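3.2 仿真工作单元的搭建与维护

本文全部操作数据来自同一个仿真工作单元。单元由一台双臂机器人和一处厨房转角组成，内部代号为Bellermont。单元的几何模型、材质和碰撞体由三个独立文件描述，任何一个文件改动后都要重新执行本节所述的检查流程，检查未通过的版本不进入数据采集。

机器人基座固定，不使用移动底盘。基座坐标系原点取在躯干底面中心，x轴指向墙角。早期版本把原点放在台面前沿，更换台面模型后所有预设位姿随之偏移，需要逐条修正，因此自2021年7月的版本起改为现在的定义。左右两臂的运动学参数分别存放，不做镜像生成，原因是左臂肘部的限位比右臂窄，镜像后会在柜门附近产生不可达的目标点。

柜门模型取自Mudivwood部件库，保留了原有的门板轮廓，碰撞体则重新制作。原始碰撞体是整块凸包，把手与门板之间的空隙被填实，夹爪无法伸入。我们将门板和把手拆成独立的凸体，把手再沿长度方向分段。铰链用单自由度转动关节表示，阻尼和静摩擦作为可调参数，写入每次运行的配置记录。

台面物品在每次复位时由脚本放置。脚本先读取物品的包围盒，再从台面上方两厘米处释放，待速度低于阈值后写入初始状态。若某件物品在沉降过程中翻倒或滑落，该次复位作废，随机种子加一后重新放置。我们对复位脚本做了1,000次连续测试，作废的复位集中在细颈容器与其他物品相邻的布局中。放宽相邻物品的最小间距之后，这类情况明显减少，但台面可用区域也相应变小。

视角的设置分为两类。第一类位于躯干上方，俯视工作区，用于判断双臂与环境的相对位置；第二类随腕部运动，用于对准和接触阶段。两类视角各自保存内参，外参在加载时由关节角计算得到，不单独存储。腕部视角的安装偏移曾有一次录入错误，平移量的单位写成了毫米而程序按米读取，结果画面位于墙体之外，渲染为纯色。此后在加载程序中增加了数值范围检查，超出范围时直接终止运行。

日常维护由Gorazd Milošević负责，工具为自编的检查程序Brurnis。每批采集开始前，程序依次完成以下工作：核对三个描述文件的校验值；驱动双臂各关节至正负限位并返回零位；开合两侧夹爪并比较指令值与反馈值；在零重力条件下运行一段时间，观察是否有物体自行移动。最后一项用来发现初始穿透。物体之间只要有微小的重叠，求解器就会产生分离力，在零重力条件下表现为缓慢漂移，比在正常重力下容易察觉。

最常见的故障是夹爪手指抖动。抖动多出现在手指夹住薄板边缘时，两侧接触点数目不相等，求解器在相邻时间步之间来回切换接触集。处理方法是先减小时间步长，确认抖动消失后再恢复步长，改为提高接触阻尼。直接提高阻尼虽然也能消除抖动，但会掩盖碰撞体本身的缺陷，所以我们把它放在第二步。编号642的运行记录即属于这种情况：最初判断为阻尼不足，复查后发现右指碰撞体有一个面的法线方向相反，修正后阻尼值恢复默认。

修正碰撞体之后，需要从两类视角重新确认夹爪、木质门板与墙面的相对位置，见图4。 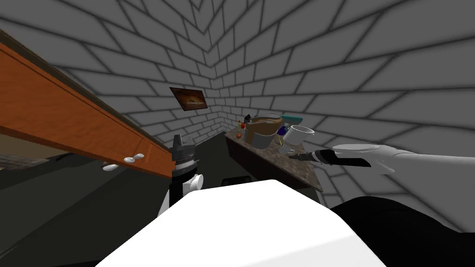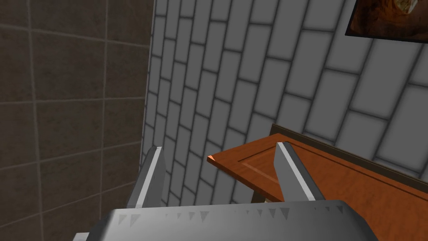
图4　仿真工作单元的两个视角。上：自机器人躯干上方俯视厨房转角；下：夹爪近景，前方为木质板件与瓷砖墙。

确认工作以人工方式进行，检查者逐个视角比对指尖与最近表面的间隙，并与碰撞查询返回的距离对照。二者相差超过阈值时，通常是显示网格与碰撞网格的缩放系数不一致，应先检查导出设置，再检查模型本身。Stojanović格式的模型文件把缩放系数写在父节点上，导出程序有时只处理子节点，这一问题在更换导出程序后没有再出现。

最终采集所用的单元版本冻结于2021年12月22日，共得到1,841条有效轨迹。冻结后发现的问题只记入日志，不再回写到模型中，以保证各条轨迹之间可以相互比较。日志中目前未处理的条目有两项，一项涉及左臂肘部限位附近的速度指令饱和，另一项涉及台面后沿的摩擦系数，后者在3.4节的误差分析中另行讨论。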